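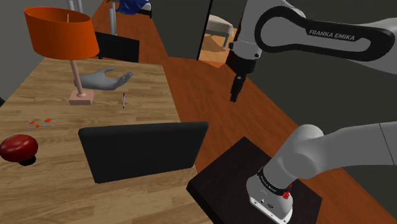
Cuaderno de taller - barniz al agua, tercera tanda
Enero, 16:40
Por: el del banco del fondo

Sigo con las probetas de roble. Ayer lijé a 240 y di la primera mano con el Kukum satinado, rebajado con un 7 % de agua, y esta mañana el pelo de la madera se había levantado otra vez, ¡qué pesadez! Repasé a mano con el taco de corcho y segunda mano a las once.

El bote de Wikside lo abrí por comparar y no me convence: tira a azulado en las vetas claras y deja marca de brocha si te entretienes. Con rodillo de espuma mejora bastante (el de pelo corto, no el amarillo). Lote 3643, por si alguien quiere mirar si el suyo hace lo mismo.

Tiempo entre manos: 2 horas con la estufa puesta. Sin estufa ni lo intentéis, que a las tres horas seguía mordiente - y me quedó el dedo marcado en la probeta B.

Pendiente: pedir lija Bayram, quedan cuatro hojas. Probar 40 minutos de reposo después de remover, a ver si se van las burbujas.

Comentarios

tornillo_flojo: A mí el Wikside también me azulea. Lo uso solo en haya.

marga.t: ¿Habéis probado a mojar la pieza antes de la última lija? En Damcombe lo hacíamos siempre y el pelo ya casi no subía.

el del banco del fondo: Apuntado, lo pruebo con la C.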